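Ticket: Can sorting cell, right hand drops or holds too long
Site: Plirnham returns room
Software: Truneletti control, Tosh grip profile
Status: Open, waiting on vendor
Priority: 3

Reported by day shift, July. Cell stops with a grip timeout while handling cans. Operator has to walk over, clear the fault and restart. Before the cell went in, two people sorted at this bench. One now covers the bench plus the label station, so each stop holds up both.

14:10 Log pulled. 100 cycles reviewed, 92 completed. All of the failures are on the right hand. Left hand shows no faults.

14:35 Grip force raised one step. No change. Set back to default.

15:05 Same pick loaded in the simulator to check the finger positions against the log.
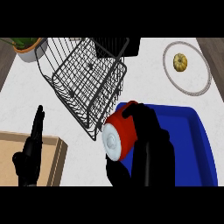

Simulator view, right hand holding the red can at an angle, index finger over the upper side. Left hand empty.

15:20 Timeout value in the Tosh profile is 2,000 ms. On a tilted can the release check appears to start before the wrist has leveled. Not confirmed on the floor unit.

15:40 Question from the operator: can faults be cleared from the label station? Not at present. The reset is local only. Added as a separate request, since the walk costs more time than the fault does.

Workaround: load cans upright until further notice. Shift lead to update the bench card.

Next: log bundle sent to Unurmont support. Do not edit the grip profile before they reply.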